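11 Jan 2020

Up before six again, no idea why. The radiator in the hall was making its clanking noise and once I'm listening to it, that's me done. So I made coffee and sat at the kitchen table with the seed catalog, the fat one from Zeleke, and a pencil. By the time it got light I had circled so many tomatoes that I would need to rent a second yard, possibly a third.

I went back with the eraser after breakfast. The rule this year is 10 kinds of vegetable, total, and I mean it. Last year I put in 16 and by June I was hiding from the back door like it was a bill collector. The squash ate the beans, the beans pulled down the trellis, and I never did find the carrots. So 10! Tomatoes (two kinds, counted as one, my rules), peppers, the flat beans, kale, beets, lettuce, cucumbers, onions, peas, and one squash. ONE. I wrote it on the wall calendar in pen.

Ese Onyeka called while I was still rubbing things out. She's got her allotment plan all drawn up on graph paper, of course, and she wanted to know if I'd split an order with her to save on the shipping. I said yes before she finished the sentence. She's trying a purple pepper called Zarkotine that I can't find in my catalog at all, and she says it's hot enough to make you sit down. I told her she can keep that one over on her side of town. Then we got onto her mother's hip, and the new people next door to her with the drums, and an hour went by just like that.

Walked to the hardware store after lunch to look at grow lights. It was so cold my eyelashes hurt. They had the Valtik shop lights on the low shelf and some fancier ones up by the register for a lot more money, and I stood there so long the boy asked me twice if I was finding everything okay. Came home with one Valtik and a new timer – the old timer has been humming since Thanksgiving and I don't trust it. Also a bag of potting mix, which was dumb, I had to carry it the whole way back on my shoulder like a baby with no neck.
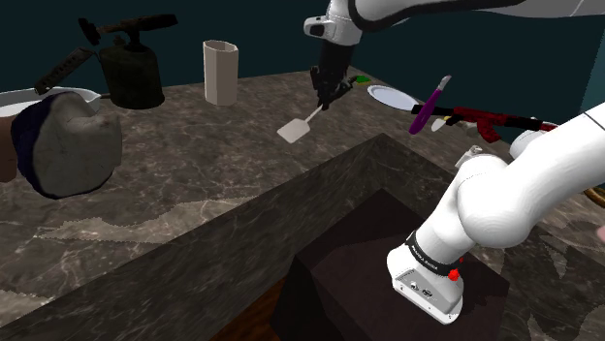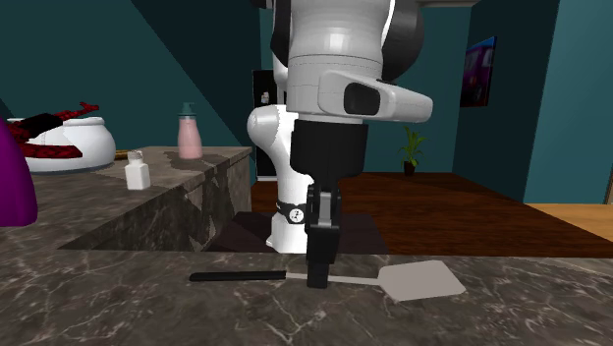
Spatula, dark marble, and that teal on the wall in the first one. I keep coming back to the teal.

I cleared off the shelves in the back room so the seed trays can go in there. Found the missing trowel (behind the paint cans), half a ball of good twine, and an envelope that says "SAVE THESE!!" in my own handwriting with something like 300 tiny black seeds in it and not one word about what they are. Okay, I didn't count them, but it's a lot of seeds. Poppies? Onions? I'm going to sow a pinch in a yogurt cup and find out. If they're onions I can cross one thing off the order.

The light is up now, hanging from two cup hooks and a piece of chain. It's a little crooked. I got down off the step stool and looked at it from the doorway and got back up and fixed it, and now it's crooked the other way, so I quit. The cat has already been in there to lie under it. I'll have to think of something before the trays go in, because last spring she slept on the basil until it was flat as a place mat.

Supper was the rest of the bean soup with an egg dropped in it. I read the back pages of the catalog while I ate, where they keep the odd stuff, and there's a melon called Drudico that's supposed to ripen in a short summer. The picture is very good. A melon isn't technically a vegetable, so I don't see that it would count toward the 10. I'll ask Ese what she thinks, but I already know she'll say get it, she's no help at all.

Onions and peppers have to be started first, and then there's a long wait on everything else. I still need to wash the old trays – they're stacked in the tub with a splash of bleach and I forgot about them until I went in to brush my teeth. So no bath tonight. Order goes in tomorrow, if Ese sends me her list.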